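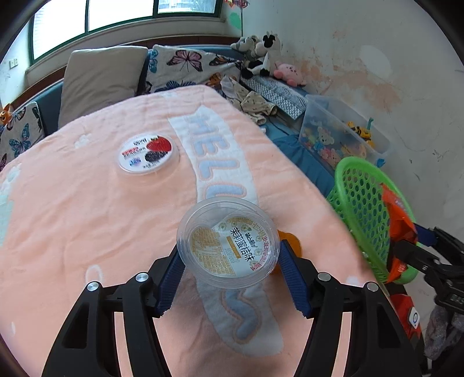

Hand-held gripper on a clear plastic cup, ridged blue pads.

Barketska Forums > Grippers and End Tools > Buying and Budgets
Thread: Second pair of hand-helds, or save up for the arm?

marmalade_motors
17/07/2019
Hi everyone, long post coming, so get yourselves a drink. I've been reading this board for ages and you've all talked me out of at least one bad purchase already, so I'm hoping you can do it again (or talk me into a good one, I'm not fussy!).

We're a very small outfit, doing household tidying work. Cups, lids, snack bags, soft toys, clothes, the things that end up on a bed or a bedroom floor and that somebody would love a machine to pick up one day. All our recording so far is done by hand with the hand-held grippers, in ordinary bedrooms, and I'm really fond of working that way. You walk in, you pick things up, you put them down somewhere better, and you go home with a day of usable material.

The money question is this. We have $1,313 left for equipment this year. A Wunia hand-held, the one with the longer jaws, has been quoted to me at $772 with a spare set of pads in the box. So I can get one of those and have a bit left over for pads, screws and a decent case. Or I can buy nothing, put the whole amount aside, and add it to next year's money toward a Rukora arm, which is what my business partner Prasetyo Rahman would like to do. He has made a very nice spreadsheet. I have made a list on the back of an envelope.

My worry with waiting is that the grippers we have now work hard and the pads wear. My worry with buying is that we'll be having this same talk next summer with the same amount of nothing in the pot. What would you all do?

tallpockets
Lovely to see somebody else doing bedrooms! We did kitchens for a long time and I never want to see another countertop.

I'm with your envelope, I think. An arm is a whole way of life. You aren't buying an arm, you're buying a table to bolt it to, a room the table stays in, somebody who knows why it stopped, and a power strip you'll trip over. If your recording happens in real bedrooms, an arm can't come along very easily, so you'd be spending your savings on something that sits at home while you go out with the hand-helds anyway.

One question before I say more. When you pick up a cup like the one in your picture, are you gripping it around the sides every time, or do you sometimes go over the rim? It makes a difference to which jaws I'd point you at.

marmalade_motors
Around the sides, nearly always, with the open end up. Rim grips are on the list but they make me nervous with thin plastic. I squeeze too much. Prasetyo says I hold the trigger the way I hold a steering wheel, and I can't argue with him.

grommet_lane
I'm going to be the disagreeable one, with affection.

Save for the arm. I've watched a good many small groups buy a third gripper, then a fourth, and end up with a drawer full of them and nothing that can play back what they recorded. At some point you need to find out if your material is any good, and the only way to find out is to have something with a motor try it. Recording more cups won't tell you that. I wish I'd understood it a couple of years sooner than I did, and I'd have a nicer workshop and fewer gripper cases in the hallway if I had.

Your partner's spreadsheet sounds sensible to me. Does it include shipping? Rukora quotes never seem to, and the crate is heavy.

marmalade_motors
It does include shipping, he was very proud of that row. It does not include the table!

oona_bright
Can I put in a word for the boring middle? Pads.

I buy for a group in Manurung, and last June I sat down with all our receipts and worked out where the money had gone. The grippers themselves were a fair chunk, as you'd expect, but what surprised me was how much of a session we lose to tired pads. The ridges go smooth right where the cup sits, and after that a clear cup starts turning in the jaws, and then whoever is holding the thing squeezes harder to make up for it, and then you've got a dented cup and a take you can't use. I used to blame the people. Now I swap the pads early and everybody is in a better mood.

So my plan for you would be: neither one yet. Buy two full sets of pads for what you already own, and a proper screwdriver that fits the screws on the jaws (please don't use the one from the kitchen drawer, I have ruined more screw heads that way than I'd like to say). See how you feel after a few weeks. You might find the old grippers have plenty left in them, and the money is still sitting there for whichever of you wins.

tallpockets
Oh, that's good advice, and I'm annoyed I didn't give it.

Are the blue pads in the photo the softer kind or the firm kind? I can't tell from here. The ridges look in decent shape to me, but a photo is a photo.

marmalade_motors
I'd have to look at the bag they came in, which is in the case, which is in the car. I'll report back! Whatever they are I like them, they feel kind on thin things.

And Oona, I felt very seen by the kitchen drawer screwdriver.

grommet_lane
I agree with Oona about the pads and the screwdriver. I don't agree that it settles anything. Pads are upkeep and should come out of a different pocket from equipment. If you pay for upkeep with equipment money, the arm moves one year further off each time, and you feel thrifty the whole while. I did exactly that.

Put pads on their own line. I set aside 15 percent of whatever I spent on tools the year before, and it comes out close enough.

oona_bright
A separate line is fair, and I'll take that. We have one purse here and it does make things muddy.

I still think you're a bit hard on the hand-held route, though. Look at what's around that bed: plush toys, crumpled cloth, a clear plastic lid lying flat, a snack bag, a box of little toys. An entry-level arm would be in trouble with half of it for reasons that have nothing to do with how good the recording was. A lid lying flat on fleece is a miserable thing to pick up. I've seen grown adults fail at it with their own fingers. If marmalade buys the arm and it can't manage a lid, has she learned that her material is bad, or that the arm is cheap?

grommet_lane
She's learned that it can't manage the lid, and then she tries the cup. I'd start with the cup. It stands up, it's round, and you can see in your own photo that the jaws close around it nicely. If an arm with the same style of pads can do that one job on a quiet table, you've got something to show people who might help pay for the rest. Nobody has ever given me money for a folder of recordings, however tidy it was.

marmalade_motors
All right, I like that very much, "start with the cup" is going on the envelope.

You've put your finger on something I hadn't said out loud, which is that we do need to show something to somebody by next year. We've been living on one small grant and goodwill, and my goodwill is running low after the drive home last time.

I should say too why I'd wanted the longer Wunia jaws in the first place. It was for the soft toys. With the short ones you sort of pinch a cow by the ear and hope. I'd been picturing longer jaws going right around the middle. Has anyone used them on plush?

tallpockets
I have, and I was a bit let down. They do go around more of the toy, but they're longer, so the tips flex and you lose that nice feeling of knowing what you've got hold of. On cups I liked them less than the standard ones. I ended up selling mine on here. They aren't bad, and if plush was all you did I'd say go ahead, but for a mixed bed I'd stay with what you have.

Wunia will sometimes lend a pair out if you write and ask nicely and pay the postage. I'd do that before spending $772 on my opinion or anybody else's.

oona_bright
Seconding the loan. They were very patient with us, and we were late sending them back.

spoolwright
Small practical point from a lurker. Whichever way you go, buy the case first. Ours rode around in a grocery bag for a season and the jaws got knocked out of line, only slightly, but enough that the two pads met at a slant. Every cup leaned. It took us far too long to work out why and we threw away a lot of takes. A padded case costs less than one set of jaws.

marmalade_motors
We have one case and two grippers, and I'm not going to tell you what the other one travels in. Ordering another case tonight.

I read the whole thread out to Prasetyo over dinner, and he'd like grommet_lane to know that he's adding a pads line to the spreadsheet and also a table. So here's where we've landed, for now. Case, screwdriver and two sets of pads, straight away. I'm writing to Wunia about a loan of the long jaws so I can find out about the cows for myself. The rest goes in the arm pot and I'm not allowed to touch it without both of us agreeing.

Does anyone have measurements for a secondhand table that would suit the smaller Rukora? We have a spare corner at the back by the window and I'd like to know if it'll fit before I fall in love with one.

grommet_lane
I'll measure mine after work and send you a message. Make sure it's heavy. Mine was light to begin with and it walked.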